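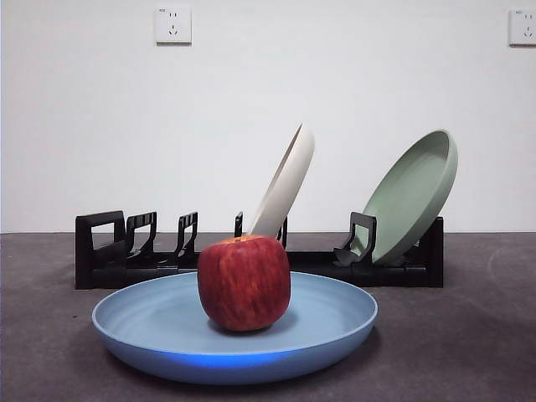
About Torkatton

Torkatton sells plates, bowls and dish racks for small kitchens. We started in a rented garage with 2 shelves of seconds from a pottery that was closing, and we now carry 100 items, most of them for households of two or three.

Our shop is on the ground floor of the old Yeh building — use the side door. We're open from ten until five, and closed for stocktaking in September.

Returns are accepted with a receipt. Chipped plates can be swapped at the counter.

We use cookies to remember your cart. Accept | Manage settings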